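Household Storage and Materials - Handout 6
Open shelving: zoning, container grouping and surface liners
Course coordinator: Mahnaz Azimi
Revised 13 June 2018

6.1 Scope

This handout covers open shelving used for mixed small goods: seasonings, bottles, drinkware and the odd item with no fixed place. Closed cabinets were treated in Handout 5. Drawer inserts follow in Handout 7 and are not needed for the exercise below.

Two shelf types are compared throughout. The first is a post-and-board unit, with solid boards carried on metal legs. The second is a wire rack, where the tier itself is an open grid. The reading for both is the Inthanon shelving notes, sections 2 and 3.

6.2 Boards and wire

A solid board gives a continuous bearing surface. Narrow-based containers stand on it without trouble, and a spill stays on the tier where it started. The drawback is shadow. Goods on a lower board sit under the one above, and dark containers on dark wood are hard to pick out.
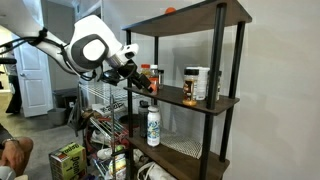 A wire tier passes light and air but supports a container only along the wires. Small jars tip when a base edge falls between two of them. Bagged goods and shoes are unaffected. A liner corrects the problem for jars and should be cut to the full depth of the tier. On a solid board the liner has a different purpose - it limits sliding and lifts the base slightly off the surface. Mesh liners that are not trimmed or fixed will creep and ruck up, and a container set half on and half off the mesh will lean.

Loose round objects need a tray or a lipped edge on either type of shelf. A small ball left on a top board has nothing to hold it.

6.3 Grouping on the middle tier

The middle tier is the working tier. Assign it to containers that are opened often. The grouping rules used in this course are:

Tall containers to the rear, short jars to the front.
Labels forward.
No container directly behind a post if it can be avoided. Posts hide more than students expect, especially when the unit is approached from a corner.
Similar caps apart. Where cap color is used as the identifier, two containers with the same cap should not stand side by side.

Cap color is a weak identifier in any case. Caps get swapped when bottles are refilled, and a black lid says nothing about which seasoning is under it. Use the label as the primary identifier and the cap as a secondary one.

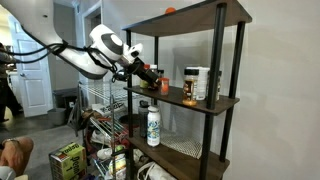

6.4 Lower tier

Water bottles and tumblers go low. They are heavy when full, and the clearance under the middle board must allow the bottle to be tilted out without striking it. Allow 80 mm above the tallest cap. Patterned or light-colored bottles may go further back than dark ones.

6.5 Exercise

Work in pairs. Draw the front elevation of one shelving unit at home, three tiers minimum, and mark the position of every container over 400 ml. Then apply the rules in 6.3 and draw the unit again. Note each move and the rule that required it. Prapai Yensuk has the blank elevation sheets; the May version lacks the liner column and should not be used.

Hand in both drawings and the list of moves within 14 days.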